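3.2 Disposable cups and the length of the coffee break
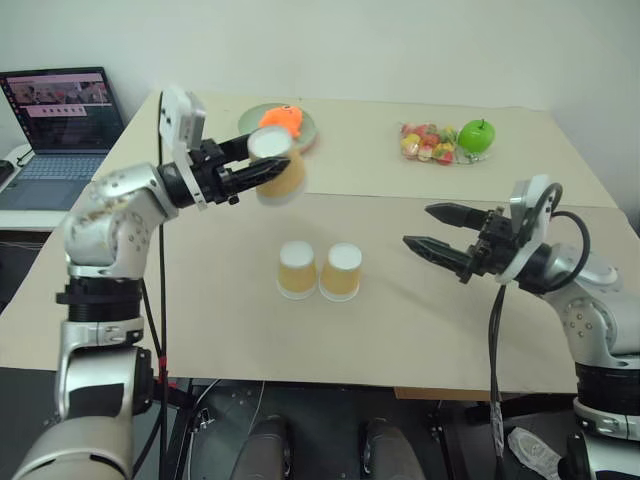 Figure 4. A yellow paper cup with a white rim, held above a beige tabletop.

We turn now to the cups themselves, which we had expected to be the least interesting part of the study and which ended up taking most of our January. Readers who have worked in a shared office will know that there are, broadly speaking, two sorts of coffee drinker: the one who carries a mug back to the desk and forgets it beside the keyboard, and the one who takes a paper cup and drinks it standing up, in company, until it is gone. Our interest was in whether the cup has any part in making the second sort of person, or whether that person simply reaches for paper out of habit.

The Turthorpe office was a kind and patient host to us throughout. It has 26 permanent staff on one floor and a single kitchen, so that anyone who wants coffee has to pass through the same door (and, as we soon learned, has to say good morning to everyone on the way). For the first 14 working days both mugs and paper cups were set out on the counter, as they always had been. For the next 14 the mugs were put away in a cupboard with a friendly note on it, and only paper cups were left out. Staff kept short diaries of their breaks, noting when they left their desks, when they came back, and whom they had talked to in between.

The diaries are a pleasure to read, although they are not always easy to code. Several people wrote down what the conversation had been about and left out how long it lasted, and one devoted most of a page to a leaking window. Where a time was missing we asked the writer the same afternoon, and where the writer could no longer remember we dropped the entry. Sandoval and Yammine coded all the remaining entries separately and then sat down together over the ones they disagreed on, most of which came down to whether a chat in the corridor should count as part of the break. We decided that it should if the person was still holding a drink.

Breaks in the paper cup period were longer by seven minutes at the median. We would be careful with this figure. The second period was colder than the first, the kitchen is the warmest room on the floor, and three of the most talkative members of staff had been away on leave for part of the first period. Even so, the people who changed most were those who had earlier described themselves as mug users, and the diaries suggest that they stayed in the kitchen to finish their drink where they would once have carried it off. Hafþórsson's idea of the "portable break," discussed in Section 2, fits these entries rather well, and we return to it in Section 4.1 together with the results from the Lelska office, where the kitchen has chairs.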